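Ticket 1501 - left gripper lets go of bag during handover
Opened by: Jeptoo Owino
Status: reopened 2019-05-14

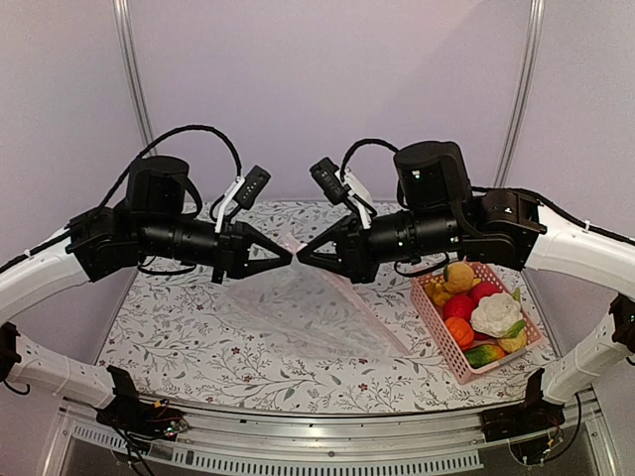 Closed last month as "operator error", and I don't buy it. Same drop again this morning, on the bag and produce task, with Peninah Mollel at the desk and nobody touching the controls.

Log shows the left grip force falling to zero for 900 ms, then coming back as if nothing happened. No fault code.

Tried so far:
- swapped the left gripper cable. No change.
- cut arm speed to 70 percent. Dropped anyway.
- rolled back the Tunano driver, as Shabani suggested. 2 clean runs, which proves very little.

Support says recalibrate. We did that in April - twice. Please read the log first.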